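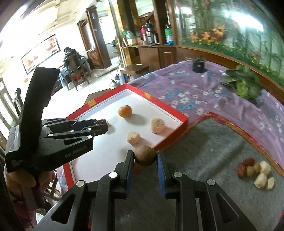 Figure 4. Sorting task at the Billthorpe site, seen from the camera on one of the two hand-held grippers. Both grippers are holding an item; a red-rimmed tray and a grey mat carry the remaining food.

3.2 Gripper setup and upkeep

Each collection station uses a pair of parallel-jaw grippers worked by hand, with a camera fixed to the body of each so that the fingertips stay in view at the bottom center of the image. The same finger geometry is mounted on the arm at Skukoscombe. Any play in the hand-held linkage therefore shows up later as an error in the commanded jaw width, and we treat the grippers as measuring instruments with a fixed service schedule.

Small foods were chosen for the task because they load the fingers unevenly. Dried dates deform under the grip and tend to stick. Hard, round items make contact over a very small area and can roll out of the jaws if the two finger faces are not parallel. In Figure 4 a small brown ball is held between the tops of the fingers, close to the limit of the usable contact zone. Grips this high on the finger put the largest bending moment on the linkage pivots, and most of the wear we measured was found there.

Before a session the operator closes the jaws fully and records the encoder reading as zero, then closes them on a steel gauge pin and records a second reading. If the difference between the two has moved from its reference value by more than the tolerance set in the Javer configuration file, the gripper is taken out of use. The check is repeated after any change of finger or pad. Zeroing on closed jaws alone was tried first and dropped - a pad with a lifted corner gives a repeatable zero that is wrong.

Pads are wiped with a damp cloth between food types and replaced after 600 grasps. Sugar residue was the main cause of early replacement. It builds up in the texture of the pad, raises friction at first, and then hardens into a smooth film. The linkage screws are tightened in a fixed order, from the handle outward, with the jaws half open. Tightening them with the jaws closed preloads the pivots and leaves the trigger stiff.

The camera mount needs less attention. It is checked against a printed target, and the extrinsic calibration is rerun only if the fingertips have shifted in the image. Over the February collection period this was necessary after two drops and one change of mount.

Service records were kept by Abbas Soltani using the Bagheri log format, which stores the pad grasp count, both gauge readings and a free-text note. Of the 700 sessions logged, 146 began with a pad change and the rest used the pads already fitted. Episodes recorded between a passed check and a failed one were kept, but their jaw width channel was masked during training.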